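Caring for Your Mattress: Household Guidance Sheet

Tondside Home Services recommends that every mattress in regular use be cleaned on its upper surface every 90 days. The procedure below suits quilted mattresses with a fabric border. Residents with memory foam or latex should consult the label sewn to the underside before applying any liquid.

Strip the bed completely and place sheets, pillowcases and the mattress protector directly into a laundry basket. Vacuum the top with the upholstery attachment, following the lines of the quilting. Crumbs and lint collect in the stitched channels, particularly near the edges. 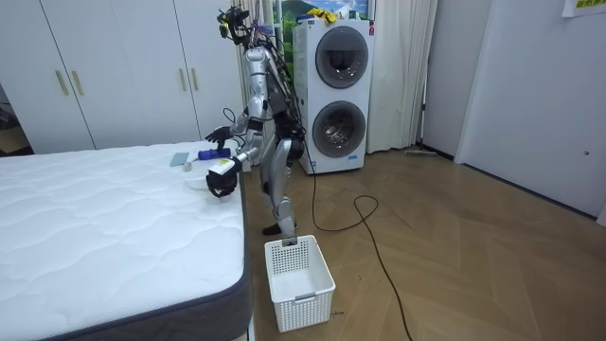
NUNSTEAD, May – A soft sponge, a small cup and a brush are sufficient for most spot cleaning, and all three can be kept within reach on the mattress top. Mix 300 mL of lukewarm water with 3 mL of mild, colourless dish liquid. Pour a little into the cup and leave the remainder on the floor or a nearby bench.

Dip one corner of the sponge, wring it out firmly and dab the mark from the outside towards the centre. Do not scrub. The brush is reserved for dried residue in wavy or diamond stitching and for the side border, where a darker fabric will show dust sooner than a white top. Brush the border in one direction only.

Blot with a clean cotton towel and allow the mattress to dry with the windows open before the bed is made. A fan may be used on its lowest setting. Hair dryers are not recommended.

Bed linen should be washed separately from towels. Plastic baskets with perforated sides permit damp items to air, and may be wiped out with the leftover solution once the load is in the machine.

Enquiries concerning stains not covered by this sheet may be directed to Josefina Lagos, Household Advice, Nunstead office.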